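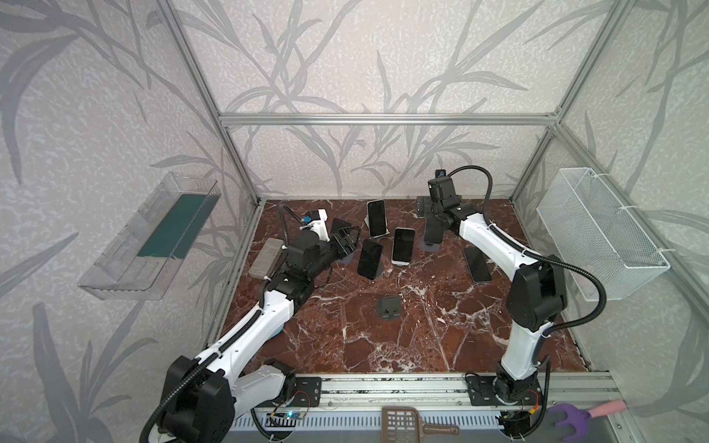 Two-arm cell, phone-on-stand task, marble top fitted.

Reading time: 3 min

Vakora Two-Arm Cell: Phone Placement Method

The Vakora cell is supplied by Grinevton as a bench unit for work on grasping and placing thin, glossy objects. It comprises two arms on a common front rail, an aluminium extrusion surround with patterned wall panels, and gripper-mounted cameras. The method set out on this page was developed on the cell at Clarthorpe and is shipped with it as the reference task.

Task

The operator places smartphones and stands on the table top. The arms must pick up a phone lying flat, turn it and seat it in a stand. A trial is scored as a success if the phone stays seated for three seconds after the gripper opens. Dropped phones, toppled stands and timeouts are logged separately. 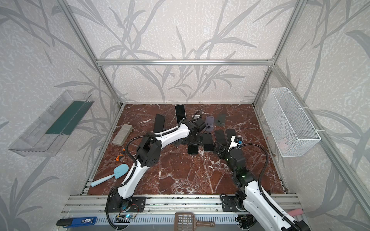
Stand geometry is varied on purpose. Policies trained on a single stand type learned a fixed approach angle and failed when the back plate was replaced. Mixing folding stands on round bases with wider cradles removed most of this effect. Unused tools may be left on the table or rail during recording as distractors, and their positions are not logged.

Result

The reference set holds 1,890 recorded trials. After removal of recordings with dropped camera data, 1,794 were used for training. A further 200 trials were run for evaluation, of which 39 failed. Most failures came at the lift: the fingers closed on the screen edge and the phone slid back to the table.

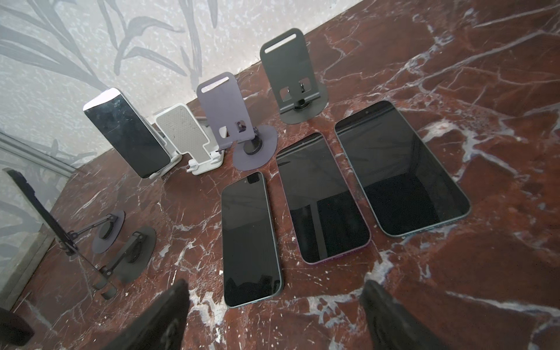

Dark glass on a veined surface remains the hard case. Reflections shift as the wrist moves, and the edge estimate from the wrist view alone is poor until the fingers are close. The Munteanu edge filter, included from February, combines the wrist view with the fixed overhead view and holds the last good estimate through the final approach. It can be switched off in the task file.

Wall panels and table tops are interchangeable. Recalibrate the fixed camera after any change of top.

Related items
Munteanu edge filter: settings
Vakora wall panel sets
Front rail mounting plates
Task file format

Contact Grinevton | © Grinevton | Back to top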